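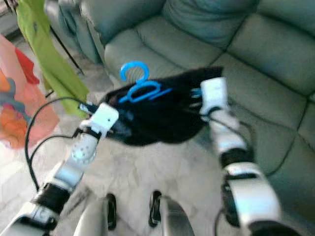

Ticket 621, Zelle Bernasell, Nachtrag von mir

So, ich bin wieder dran. Kurz zum Stand für alle, die erst jetzt einsteigen: Beim Aufhängen von Kleidung zieht der linke Arm am Kleiderbügel schief, der Stoff hängt dann auf einer Seite tiefer und die Zelle meldet Fehler 142 (Greifkraft ungleich). Kam im April zum ersten Mal und seitdem immer wieder, nervig!

Was ich heute gemacht habe:

9:10 Beide Greifer leer auf- und zugefahren, kein Fehler. War ja klar.

9:25 Mit dem blauen Plastikbügel und dem schwarzen Teil getestet, 142 kommt beim dritten Versuch. Mit einem hellen Hemd auf demselben Bügel läuft alles durch (hab ich zweimal wiederholt, weil ich es nicht glauben wollte).

10:00 Kabel am linken Arm angeschaut. Die Schlaufe hängt ziemlich weit runter, scheuert aber nirgends. Stecker abgezogen, gereinigt, wieder drauf. Keine Änderung.

10:40 In Lerkeo die Greifparameter verglichen und siehe da: links steht die Schließkraft auf Profil 2, rechts noch auf dem Standardprofil. Muss beim letzten Update passiert sein, ich war's jedenfalls nicht ;-)

11:05 Rechts auch auf Profil 2 gestellt, Arme neu referenziert, Memon neu gestartet. Danach mit dem schwarzen Teil zehn Durchgänge ohne 142. Juhu!

Offen ist noch, dass im Log der Zähler bei 1.000 Zyklen stehen bleibt und dann einfach nicht weiterzählt. Hat mit dem Greifer vermutlich nichts zu tun, ich mach dafür ein eigenes Ticket bei Dastness auf und hänge das Log dran.

Bitte die Profile bis dahin nicht anfassen, auch nicht zum Testen. Ich lass das Ticket bis morgen Mittag offen und schau vorher nochmal ins Log. Status: in Beobachtung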